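Print this page | E-mail this page

Lultell two-arm bench build
Section 6: Setting up the coffee task

I built mine in a shared shop, so I like a layout I can put back in a hurry (somebody always wants the table on Tuesday!).

1. Bolt both arm bases down at the near corners and snug the bolts again after the first session. Mine always loosen a little.
2. Set the capsule machine near the far edge and open the capsule compartment.
3. Put the capsule carousel on the right, the glass on the left and the tray behind it. 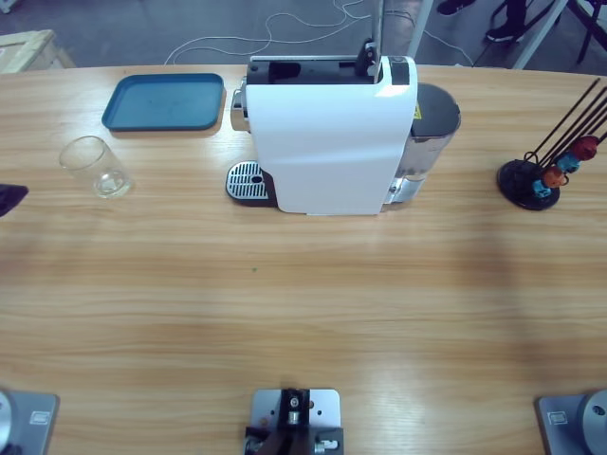 4. Run the Vukia homing routine with your hands off the table. Wait for the second beep.
5. Set the speed limit to 110 and the reach limit to 305 mm. I go faster later, but not on day one!
6. Do 2 dry runs with no water and no power to the machine.

Note: If an arm stalls on the way to the carousel, home it again before you touch any settings.

CAUTION: Keep the stop button within reach, and never lean over the table while the arms are live.

Related
Wiring the Mulder power box
Irkcombe shop bench rules
Gripper pads: which ones I kept

We use cookies to remember your settings. Accept | Manage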